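Filed under: Painting, Museums & Collections

1/ Spent Wednesday at the Clulldale museum with the Verbruggen bequest. It has been on the walls since February and I had only seen it in reproduction. Some notes on one picture, the harbor view with the two women on the steps.

2/ The painter is Femke Segers. She worked in Jastdale for most of her life and sold very little outside it. The bequest holds 91 of her pictures, mostly small oils on panel. This is one of the few large canvases.

3/ The old catalog calls it a morning scene. I don't think it is. The shadows of the mooring posts fall toward the water, and the quay at Jastdale faces east. That makes it late afternoon, with the sun behind the town.

4/ The women were added after the steps were dry. You can see the edges of the stone running straight through the nearer skirt if you stand to the left and let the light rake across. The paint there is thin, almost a wash.

5/ Her grays are the reason to go. She hardly used black. The sea wall is a mix of blue, a dull red and a lot of white, and she scraped it back with a knife and went over it again. In places the ground shows through — a warm tan she used on everything in those years.
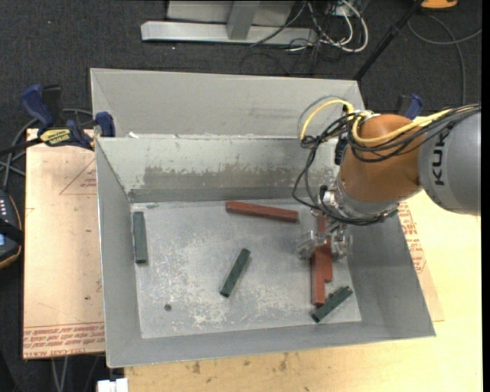

Scuffed gray metal, worn pale in patches.

6/ Stijn Coppens wrote the first serious piece on her and argued that the scraping was damage from a bad cleaning. I believed that for years. Up close the later strokes sit on top of the scraped areas, so it has to be hers.

7/ He was right about the sky, though. The upper left has been repainted by someone else. The strokes are longer and all go the same way, and the blue is colder than anything on her other canvases.

8/ The account book is in a case in the next room. It lists this picture at 600, frame included, and then the entry is crossed out. It went to Verbruggen later in a group of four. No price is given for the group.

9/ The museum's new inventory of her paintings, drawings and letters runs to 1,206 items. Most are pencil studies. Three of them show these same steps, all without figures, and one has color notes in the margin: "wall warmer," "less green," "leave the boat out."

10/ She did leave the boat out. There is a rope tied to the second post that goes down over the edge and stops at the waterline. I missed it the first time around the room.

11/ Practical things. The labels are short and the lighting in the second room is poor after 3 p.m. The Gultamano loan, another harbor picture from the same summer, hangs on the opposite wall until the rooms are rehung. Look at the two sea walls together if you can.

12/ I still don't know who the women are. One of the letters mentions a cousin visiting that summer, but it gives no name and says nothing about sitting for a picture. If anyone has read the rest of the letters, I'd like to hear from you.

Contact | © All text by the author | Back to top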